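Refinishing a pale table top: oil, varnish or leave it alone?
Woodwork and Furniture > Finishing

gosby_bench
I have a pale table that gets used every day and I want to change the finish. It came to me second hand from a house clearance in Illby, no maker's label that I can find. The finish has a slight gloss and under the ceiling light you get a white patch that makes it tiring to read or write at. I would like it matt. Plan is to sand back to bare wood and put on hardwax oil.

Questions are whether the top will take it, and what grit to stop at. I have a random orbit sander and discs up to 240.
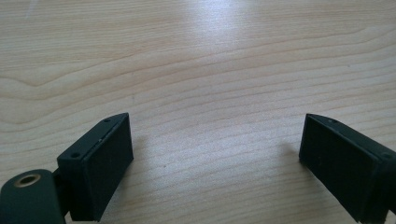 The top, with the ceiling light on.

marinho
Before you sand anything, find out if it is solid. Look at the end of the top. If the growth rings carry on down from the face, it is solid. If the pattern stops at the corner, or there is a strip stuck along the side, it is veneer or a printed laminate. You can't oil laminate at all.

Rafferty Haverford
Agree with marinho. Look underneath as well. A knot on top of a solid board will often show on the bottom.

gosby_bench
Had a look with a torch. There is a line running all the way along the long side, very thin, just under the top face. Underneath is a plain brown board with no grain to speak of. So not solid. I'm fairly sure it is real wood on the face though, the lines don't repeat anywhere that I can see and there is a bit of texture if I drag a fingernail across.
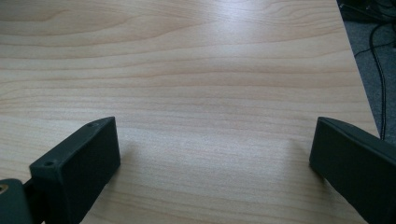 I don't want it darker. The colour is the reason I bought it, and the last thing I oiled (an ash stool) went yellow inside a year. If there is an oil that keeps it pale I would like to know which sort to ask for.

koko44
The ones with a bit of white pigment in them. Usually sold as "raw" or "natural" or something along those lines. Try it on the underside of a shelf first, some of them look chalky.

Rafferty Haverford
The underside is a different board so it won't tell you much. Buy a small offcut of maple or birch veneer and test on that.

I would not take a random orbit sander to modern veneer. It is often about half a millimetre thick, sometimes less. I went through one on a sideboard in 4 minutes and there is no fixing that.

marinho
Half a millimetre is plenty if you start at 180 and keep the sander flat. I have done two desks that way. People go through because they start at 80 and lean on it.

Rafferty Haverford
You have done two. I did it for a living and I still wouldn't on someone's only table.

gosby_bench
It is my only table, yes.

Would I have to go back to bare wood at all? Could I scuff the existing varnish and put a matt coat over it? 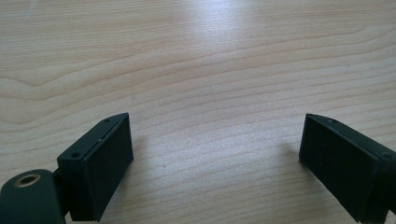 koko44 thinks that is the sensible way round, and did the same on a kitchen worktop. Wash with sugar soap, rinse, let it dry overnight, rub down by hand with 240 until it is evenly dull, wipe off, then two thin coats of water-based matt with a foam roller. No yellowing and you never touch the wood.

marinho
It will be a thicker film on top of an old film and you don't know what the old one is. If there is wax or silicone polish on there the new coat will pull into little craters. Hardwax oil on bare wood can be patched, varnish can't.

Rafferty Haverford
Fair point on the polish. White spirit on a clean rag before the sugar soap, and change the rag often. Then do a test square in a corner and leave it 2 days. If you can't lift it with masking tape, carry on.

gosby_bench
Right, going with the matt varnish. Will do the test square at the back corner. Is a grey abrasive pad any good instead of paper?

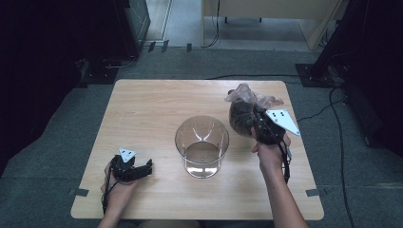
Table in use.

koko44
Grey pad is fine between coats. For the first rub down use paper, the pad takes ages on hard varnish.

marinho
Stir the tin, don't shake it. The matting agent sits at the bottom and if you don't get it all up the first coat comes out satin and the second comes out patchy.

gosby_bench
Thanks. Does temperature matter much? The room is cold in the mornings.

Rafferty Haverford
Check the tin, most want it above ten degrees. Do it after lunch with the heating off and the window open a crack.

Page 1 of 2. Thread viewed 348 times.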